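Tremis kitchen cell: inspection checklist for simulated pick and place work, with comments
Revised August 26, 2018
Kept by Svitlana Lytvynenko

Thank you for taking the trouble to open this. I know a checklist is nobody's favourite reading, and I have tried to keep each point short, but I do tend to add a comment underneath, and over the years the comments have grown longer than the checks. Please tick the box on your own copy, write a word or two if anything looks odd, and send it back to me even if everything is fine. A sheet with nothing wrong on it is still very welcome!

The list covers the simulated kitchen only. For the real arm on the Abeysekara bench there is a separate sheet with the guarding, the stop buttons and the lock-off procedure, and you must not use this one in its place, however similar the first page looks.

Part A. Before you start a run

[ ] A1. The scene file is the released one and the version is written at the top of your sheet.
Comment: if you have changed so much as the friction of a drawer runner, it is a new version and wants a new number. I have been caught by this myself, and lost a very nice afternoon to it.

[ ] A2. The arm starts from the agreed home position, with the fingers open.
Comment: "nearly home" is not home. Dardo Bustos wrote a small script which refuses to begin otherwise, and I would like everyone to use it, please, even those of you who are quick with the keyboard.

[ ] A3. Joint speed and force limits are the same as on the real arm.
Comment: it is very tempting to let the simulated arm go faster, and I do understand, with 3000 runs in the queue. But a motion learnt at the wrong speed will be carried over to the bench, where there are people's hands.

[ ] A4. The simulated stop has been tried once, and the arm held its position.
Comment: once per session is enough. Write the run number beside the tick.

Part B. Drawers, doors and handles

[ ] B1. Every drawer opens to its full travel and closes again without the arm touching the cabinet.
Comment: do look at the sides as well as the front. The Grandwood cabinet set has deep fronts, and the wrist comes closer to them than you would guess from the plan view.

[ ] B2. Nothing passes through anything else.
Comment: look for fingers going into a handle, or an object sinking into a surface. A little overlap may be only the drawing and not the physics, so check the contact log before you fail the run. If the log shows it too, fail it, and don't feel bad.

[ ] B3. The handle is approached with the fingers open wider than the bar.
Comment: Lautaro Iturra asked whether a hooked pull with one finger is allowed. For now, no. It works very prettily on screen, but our rule for the bench is two-finger contact, and I should like the two to agree.

[ ] B4. A drawer is fully open, or at least open past the mark in the settings, before the arm reaches into it.
Comment: run 628 is the one to read if you want to know why. The arm went in early, the wrist met the front, and the force limit tripped as it should. So the limit did its work, but the plan was a poor one and we counted it as a failure.

Part C. Food items

[ ] C1. The item is of the right kind and size for the task, and it is at rest before the fingers move in.
Comment: give it 2 seconds to settle. Round things are slow to make up their minds, and cut fruit can rock on its skin for longer than a whole one would.

[ ] C2. Cut fruit is treated as soft, with the lower grip force.
Comment: the simulated fruit is a rigid body, of course, and you may squeeze it as hard as you like without a mark. That is exactly the trouble. Set the limit as if it would bruise - the arm should learn good manners here.

[ ] C3. There is room for both fingers on either side of the item, right down to the depth of the grasp.
Comment: if the item is against a wall, use the approach from the open side or record the run as "no safe grasp". A refusal is a perfectly good result, and I would rather see 17 sensible refusals than one grasp that scrapes along the side.

[ ] C4. The wrist view has been saved at the moment before approach.
Comment: check that the item can be seen in it, along with enough of its surroundings to judge the clearance.
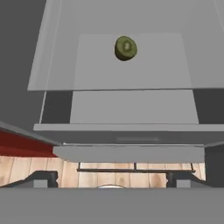

Benjamín Retamal would like C3 and C4 put the other way round, on the grounds that he always ends up judging the clearance from the saved view and then has to go back up the page. He also asks whether a half fruit should have its own line for which way the cut face points, as the Trulance planner will happily choose a grasp across the cut unless told otherwise.

Both fair, and I am grateful to him. I shall swap the two in the next revision (the numbers stay as they are until then, so that old sheets still make sense). On the cut face, please add it by hand under C2 for the time being: "cut face up", "cut face down" or "tilted", and prefer a grasp on the skin wherever one can be had.

Part D. After the run

[ ] D1. The arm is back at home and the fingers are open.

[ ] D2. Any drawer the arm opened has been closed, unless the task says to leave it.
Comment: the next run starts from a fresh scene, so it makes no difference on screen. It makes a great deal of difference on the bench, at shin height.

[ ] D3. Failures are sorted into planning, contact or perception, with one sentence in plain words.
Comment: "went wrong" is a sentence, but I shall send it back to you.

[ ] D4. Logs are copied to the shared folder and the sheet is signed.
Comment: Dardo Daza checks the folder for missing logs, and I check the signatures. With two Dardos on the list, please write the surname in full.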